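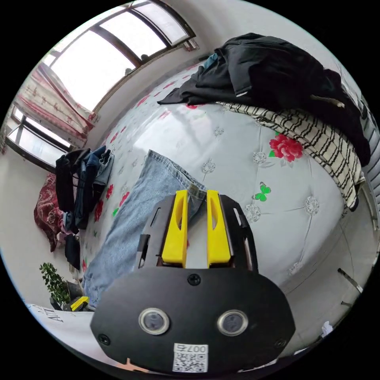
Rosemarie Albers
Rédactrice technique, service documentation Seleo

Section 4. Lavage, séchage et rangement du couvre-lit matelassé

Cette section concerne les couvre-lits matelassés Seleo à motifs imprimés ou brodés, toutes tailles. Pour les housses de couette et les taies de la gamme Estetti, reportez-vous à la section 5. Les réglages indiqués valent pour une machine à chargement frontal ; les machines à chargement par le dessus sont traitées au point 4.6.

4.1 Avant le premier lavage

1. Retirez les épingles de présentation. Il y en a une à chaque angle, côté doublure.
2. Étendez le couvre-lit à plat sur le lit et passez la main sur toute la surface, dans le sens des piqûres. Repérez les fils tirés.
3. Rentrez les fils tirés vers l'envers avec une aiguille à bout rond. Ne les coupez pas au ras du tissu.
4. Vérifiez la solidité des couleurs : humectez un linge blanc, appuyez-le dix secondes sur une zone rouge ou foncée, puis regardez s'il a pris de la teinte. Une trace légère est admise sur un article neuf. Dans ce cas, lavez le couvre-lit seul les deux premières fois.

Remarque — L'étiquette d'entretien est cousue dans l'ourlet du côté des pieds. En cas de différence entre l'étiquette et ce guide, suivez l'étiquette.

4.2 Taches localisées

1. Enlevez les matières solides avec le dos d'une cuillère.
2. Tamponnez à l'eau froide avec un linge blanc, du bord de la tache vers le centre.
3. Appliquez une goutte de savon liquide neutre et laissez agir cinq minutes.
4. Rincez en tamponnant. Recommencez une fois si nécessaire.

Attention : ne frottez jamais une broderie. Les fils se soulèvent et le relief ne revient pas au repassage. N'utilisez ni détachant chloré ni eau oxygénée sur les parties colorées.

4.3 Lavage en machine

1. Pesez le couvre-lit sec. Il ne doit pas dépasser les deux tiers de la charge maximale de votre machine.
2. Pliez-le en trois dans la longueur, motif vers l'intérieur, puis enroulez-le sans serrer.
3. Placez-le dans le tambour. Vous devez pouvoir passer la main à plat entre le textile et le haut du tambour.
4. Choisissez un programme délicat à 30 °C, avec rinçage supplémentaire.
5. Réglez l'essorage sur 300 tours par minute. Si votre machine ne descend pas aussi bas, prenez la vitesse la plus faible.
6. Versez 100 ml de lessive liquide pour textiles délicats. N'ajoutez pas d'assouplissant : il tasse la ouate.
7. Sortez le couvre-lit dès la fin du cycle.

Attention : un couvre-lit mouillé est lourd. Soutenez-le par-dessous avec les deux bras. Si vous le tirez par un angle, les piqûres de bordure peuvent céder.

4.4 Séchage

1. Secouez légèrement le couvre-lit, à deux personnes de préférence.
2. Posez-le à cheval sur deux fils espacés de 40 cm, doublure vers l'extérieur.
3. Retournez-le au bout de trois heures.
4. Pincez chaque carreau du matelassage entre deux doigts pour défaire les paquets de ouate. Faites-le pendant que le tissu est encore humide.
5. Laissez sécher complètement. En hiver, dans une pièce peu chauffée, comptez deux jours.

Remarque — Le sèche-linge est possible à basse température pour les modèles Toma uniquement. Les modèles brodés sèchent à l'air libre, à l'ombre. En juillet, évitez la terrasse en plein midi, les rouges passent en premier.

4.5 Repassage et rangement

Le matelassage n'a pas besoin d'être repassé. Si la bordure gondole, repassez-la seule, sur l'envers, fer à un point, avec un linge humide intercalé.

1. Pliez le couvre-lit en quatre, puis roulez-le.
2. Glissez-le dans son sac en coton ou dans une taie propre. Les sacs sous vide sont à exclure.
3. Rangez-le à plat, sans rien poser dessus.
4. Dépliez-le tous les trois mois et repliez-le selon d'autres lignes.

4.6 Machines à chargement par le dessus

Suivez les étapes du point 4.3 avec les modifications suivantes. N'enroulez pas le couvre-lit : déposez-le en accordéon, en répartissant le poids des deux côtés de l'ouverture. Arrêtez la machine à mi-cycle si elle vibre, redistribuez le textile et relancez. Sur les machines à agitateur central, utilisez un filet de lavage de grande taille ou confiez l'article à une blanchisserie.

4.7 Pièces et réparations

Le kit de retouche Plernov contient du fil à broder blanc, rouge et vert, deux aiguilles à bout rond et une bande de biais. Demandez-le sous la référence 2 043 en précisant la taille du couvre-lit. Les reprises de piqûres sur plus d'une main de longueur se font en atelier : adressez votre demande à Gunther Meinecke, service réparations, avec une photo de l'endroit et une photo de l'étiquette. L'article doit être envoyé propre et sec.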